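Grumirby Foundation, Small Laboratory Automation Grants
Interim report on the evaluation of the Talmont two-arm bench kit
Reporting organization: Aasen Laboratory Services
Written by Siv Ekström, project lead
For the attention of Noreen Usmani, grant officer

1. Where we are now

In the last report I wrote that we had received the software part of the Talmont kit and that the supplier, Clomside, had promised the room model in March. The room model came as promised. Since then all work has been done in simulation, as agreed in the grant plan. We have not yet bought the hardware, and we will not ask for that part of the money before the decision meeting.

The kit consists of two arms on one common pedestal, a table, a breadboard with mounting holes, and a fixture for plates. Clomside also delivers the simulator and a library of ready motions. What we evaluate is the whole package and how well a small laboratory without its own robot engineer can use it. 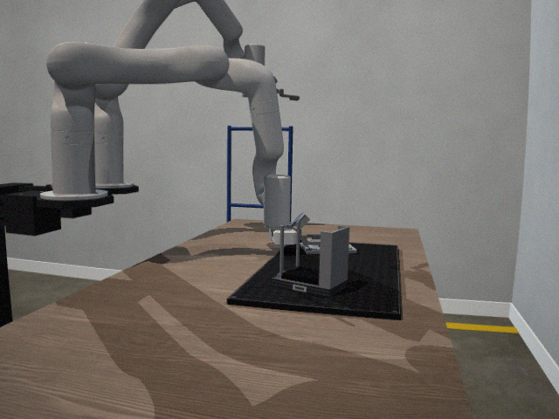
Teodor Engebretsen has been responsible for the motion library. He found the ready motions easy to start, but the names are not always clear. There are two motions with almost the same name, and one of them moves the arm to the rest position without asking first. We have reported this to Clomside and they have answered that the names will be changed in the next version.

2. Plate handling

The main task in our plan is to place and remove a 96-well plate in the holder. So far we have completed 3,136 simulated attempts. Wenche Åberg has sorted the failed ones by cause. The most common cause is that the gripper comes down with a small angle error and touches the wall of the holder before it has reached the plate. The second cause is that the fingers close too early.

We changed the approach height by 2 mm and made the last part of the movement slower. This helped with the first problem. The second problem remains and we think it must be solved by the supplier, as we have no access to that setting.

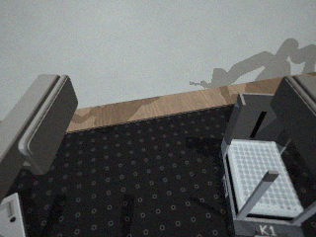

The label on each holder is used by the operator, and the software does not read it. In our first plan we assumed that it did. We have therefore written a simple list where each holder name is connected to a position on the breadboard, and the operator must confirm the list before the run begins. It takes a few minutes, and Wenche thinks it is a good habit in any case.

3. Room and safety

Edeltraud Hellwig has gone through the room model together with our safety representative. They looked at walking paths, reach of the arms and the position of the floor marking. Their conclusion is that the layout can be used in our real room, but the table must stand 50 cm further from the door than Clomside suggests. The supplier has accepted this and will send a new drawing.

Edeltraud also asked that the arms should go at reduced speed when a person is inside the marking. The kit has this function, but it is sold as an option and it was not in our first quotation.

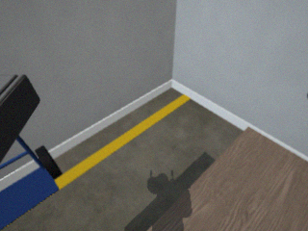 Does the extra option change the total budget?
The total stays the same. We will pay for the option with money that was planned for travel to the supplier, as the training is now given online.

4. Use of funds and staff time

We have used around 80 percent of the staff hours for this period. The remaining hours are moved to the next period, when we expect more work with the user guide. No equipment has been purchased. The license fee for the simulator was paid in full, and the invoice is attached to the financial form.

I must mention one delay. The user guide from Clomside is only partly translated, and the chapter on error messages was missing. Teodor has written our own short version of this chapter, and it took him longer than we had planned. We have offered the text to Clomside without cost, on the condition that they keep it updated.
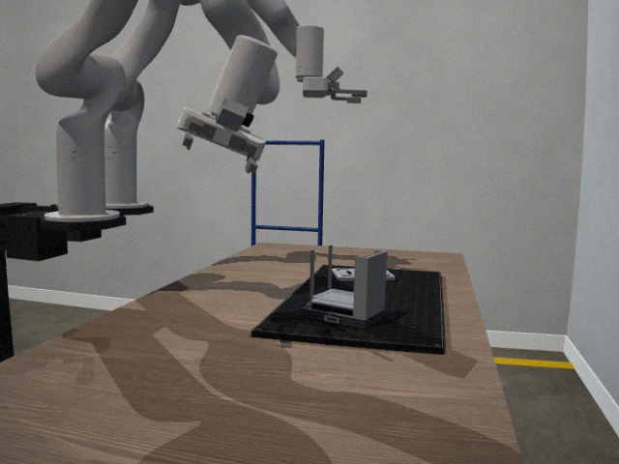
Both arms over the table in the simulator, grippers empty.

5. Next period

We will repeat the plate task with both arms working at the same time, which we have so far only tried in short runs. Clomside will deliver the new version of the motion library before we start. If the closing problem is not solved in this version, we will write this clearly in the final report, and we will recommend that the purchase waits.

Wenche will also invite two technicians from outside the project to try the kit with only the guide as help. We would be glad if Ms. Usmani could join by video that afternoon, and I will send a proposal for the time separately.

Siv Ekström
Aasen Laboratory Services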